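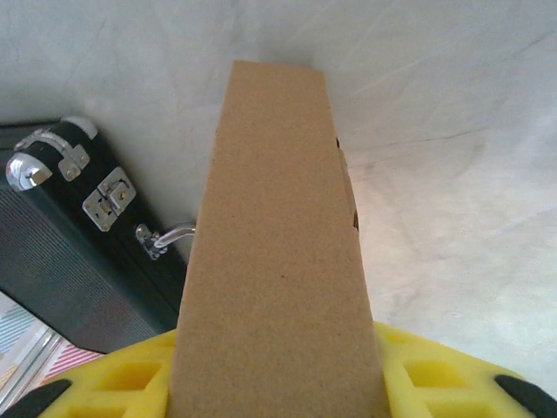 My robot Boutros has one job, and in February he got really bad at it. He picks things up! That's it, that's the job. You'd think a plain cardboard box would be easy, with those two squishy yellow pads pressing on it from both sides (see all the little square holes in them?), but a box is trickier than it looks.

Boutros can't *feel* a box the way you can. He has a number for how hard to squeeze, and I type it in. One morning I meant to type 50 and I typed 350. Oops. CRUNCH went the box! So I hit the big red stop button, which makes every motor quit right away, and then I sat down and had a cookie.

Next I went too low, only 8, and the box slid out and landed on the floor. My friend Sharon Wanyama laughed so hard she had to leave the room. 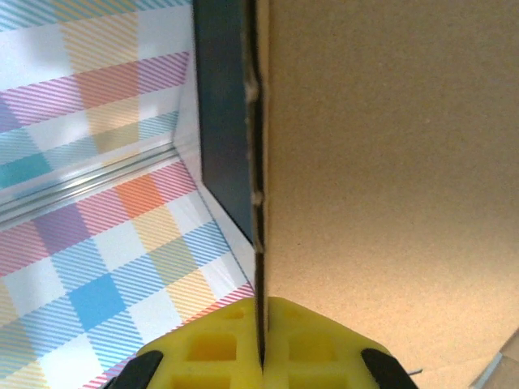
*Thin cardboard, held by its edge. Look how rough that edge is!*

Thin pieces are hard in a different way, because there's so little to hold on to. If the squeeze is wrong, the piece can tip or bend.

Now Boutros has a limit built in, and he won't squeeze past it no matter what I type. And I keep my fingers far away from his until he's switched off. You should too, if you ever meet a robot like him!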